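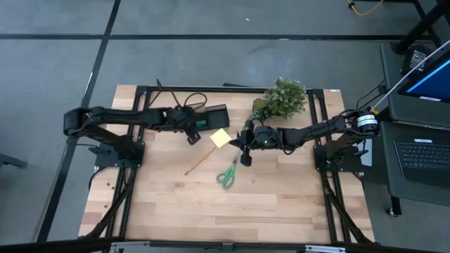 Both arms over the butcher-block table, with the tray, sticky note, pencil and scissors.

Why did the left arm drop? FAQ
Last updated 6/30/18

I keep getting the same emails about the fault on our desk-tidying setup, so I'm putting my answers in one place. If yours isn't covered, write to me!

What happened?
We were on run 37 of the tidying routine when the left arm lost torque at the shoulder and sagged onto the table. The right arm kept going for a bit (it had no idea anything was wrong) and bumped the other gripper before I hit the stop.

Was anyone hurt?
No. I was at the keyboard and Hsin-yi Kwok was across the room. We did get a dent in the wood, and I'm still a little sad about it.

What does error 3135 mean?
In our Stikby controller software it means the arm stopped hearing from one of its joints. It doesn't tell you which joint, so I spent most of an evening chasing the wrist. It was the shoulder connector, worked partway out by the cable tugging on it every time the arm swung in.

Why didn't the other arm stop too?
My fault. Each arm had its own fault handling and I never tied them together. Now a fault on either side freezes both. Hsin-yi wrote that part and tested it by yanking plugs, which she enjoyed way too much.

Can I still use scissors in my own task?
We do, but with the speed capped at 70 percent, and you keep your hands off the table while the motors are on. If something gets dropped, leave it there until you've hit stop.

I have the Honatwood version of the table. Do I need to do anything?
Check your cable slack. Move each arm by hand, power off, through its full reach, and look for any spot where the cable goes tight. I leave 12 cm of spare at the shoulder now. Then push every connector in until it clicks.

Does the stop button cut power to the motors?
Yes, and that means the arms will drop if they're up in the air! Park them low before you walk away.

Where's the patch?
In the Stikby download folder, same place as the April one. Install it on both controllers.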